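Timber Formwork Deserves a Second Hearing

Published 2022-07-22

Municipal owners in this region have grown used to specifying steel or aluminum formwork for nearly every cast-in-place wall, and the habit has hardened into something close to a rule. Tender documents issued for small pumping stations, retaining walls and park structures now routinely exclude timber systems without a word of explanation. It is the view of this publication that the exclusion is costing smaller communities money and that it should be withdrawn from standard specifications before the next construction season.

The case for metal panels is well known and, on large work, sound. A panel that can be stripped, cleaned and reset many times pays for itself on a long run of identical wall. The surface is even, the joints are tight, and the crew settles quickly into a rhythm. Where a contractor has 3000 square metres of straight wall to place, there is little to argue about.

Few municipal jobs look like that. The retaining wall at Umport, completed last year, ran to 300 square metres of formed face and changed height at four separate steps. The panels were hauled in from the city, and much of the crew's time went to filler pieces at the steps, which were cut from timber in any case. The owner paid the rental on a complete metal system and then paid carpenters to work around it. A contractor who had been free to price the wall in timber would have had good reason to do so.

Objections to timber usually come under the heading of quality. Owners recall honeycombed corners, bulged faces and leaking joints from work done decades ago, and they attribute those faults to the material. In most instances the fault lay in bracing that was too light, ties that were too widely spaced, or concrete that was placed faster than the forms were designed to bear. Metal panels will also move if they are poorly braced. A specification that states the permitted deflection, the rate of placement and the finish class protects the owner whichever system is chosen.

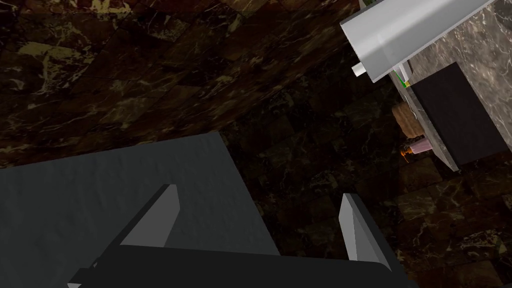 Does the choice of formwork affect the strength of the finished wall?

Strength depends chiefly on the mix, the consolidation and the curing, and a sound form of either material will hold the concrete in place while those do their work. What the form does affect is the surface, along with the rate at which the fresh wall loses heat and moisture. Timber is the better insulator of the two, a real advantage in late autumn. It will also draw water from the face if it is not sealed or wetted beforehand, and the specification should say who is to do this and when.

There is a further matter of labour. Form carpentry is a trade that survives by being practised. The district of Rainer had difficulty last August in finding a crew able to form a curved spillway, and the work was let in the end to a firm from outside the province at a price well above the estimate. Communities cannot remove timber work from their straight walls year after year and then expect skilled carpenters to be available when a curve or a taper is required. Apprentices need ordinary work on which to learn.

Cost comparisons should be approached with some care. A rental rate for panels is easy to obtain and easy to defend before council. The cost of cutting, storing and disposing of timber is harder to state in advance, and it varies with the price of lumber, which has been unsettled for some time. The engineering firm of Sondik, in its review of 43 small wall contracts for member municipalities, found that timber was cheaper on the short and irregular walls and dearer on the long ones. The same review noted that many owners had never asked for both prices.

Asking for both would be a modest reform. The tender form would carry a separate line for formwork, the contractor would name the system proposed, and the engineer would review the shop drawings for that system on their merits. The town of Urov has let its culvert headwalls in this manner for two seasons, and its public works department reports no increase in surface repairs.

Certain limits would remain proper. Tall walls placed in a single lift call for a designed system, and walls that must hold water call for particular attention to the ties and their seals. Reused timber should be inspected before each placement, and warped or split sheets should be rejected without debate. These are matters for the engineer of record, who is well able to set them out in a page or two of the specification.

Standard specifications for next year's work are now being drafted in most municipal offices. The clause that excludes timber formwork is usually a single sentence in the concrete section, and we urge those responsible to strike it out.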